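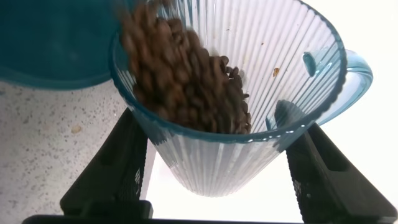

Storing and measuring beans: notes from the Evadholm counter

The house coffee has moved to the Zundwood medium roast, bought in 3000 g sacks. Each sack lasts 19 days at current use. Beans go from the sack to a teal bowl, and from the bowl to a clear ribbed jug with a looped handle.

Measure by weight. Volume varies with roast colour, and a darker roast takes up more room per gram. Zero the scale with the jug on it, tilt the bowl slowly and stop a little short of the target. Add the last few beans by hand.
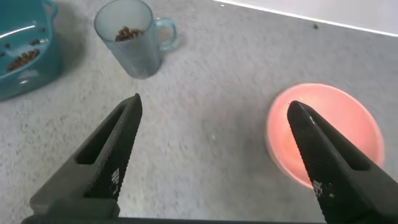 Teal bowl and ribbed blue vessel, each with a small heap inside.

Wipe both with a dry cloth every eight days. Coffee oil builds up in the ribs and goes stale. Do not store beans in either one overnight; return them to the sack, press the air out and clip it shut. The Sibiya roast, on trial since May, is kept the same way.

Filed under: Kitchen & Pantry | Coffee

Search this site Go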